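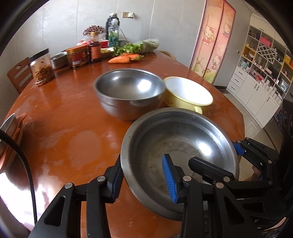

Figure 3. Household vessels of the kind recorded in the survey: a wide-rimmed stainless steel basin, a deeper steel mixing bowl and a yellow enamel cup.

3.2 Vessels and the measuring of water at home

Most earlier work on household water in Skirton relies on meter readings or on asking people how many litres they use in a day. Neither suited our purpose. Meters in the older part of town serve several homes at once, and few of the people we spoke to thought of water in litres. They spoke of basins, bowls and cups. We therefore asked each household to name the vessels it used for washing, cooking and drinking, and to say how often each was filled (Figure 3).

The survey covered 195 households in two districts, Pundar and Asamoah. Visits were made in March, mostly in the early evening, when someone was likely to be at home. Kiprono Waweru carried out the visits in Pundar and Muthoni Swai those in Asamoah. Both used the same form, which was tried out beforehand on 31 households that are left out of the results.

Altogether the households named 831 vessels. Where the owner agreed, we measured how much each one held when filled to its usual level — not to the brim, as people seldom carry a vessel that full. Enamel cups varied less than we had expected. Basins varied a great deal, and the word itself was a source of trouble. In Pundar it was used for any wide, shallow vessel, while in Asamoah many people kept it for the one used for laundry and called the rest bowls. We recorded the local word and the measured volume separately.

Shared vessels raised a further question. Several families in Asamoah lent large basins to neighbours on Saturday, the main washing day, so that one basin could be reported twice. We counted it under the home where it was kept and noted the loan on the form. Water used by the borrower was still entered under the borrower's household. The effect of this choice on the district totals is taken up in Section 4.1.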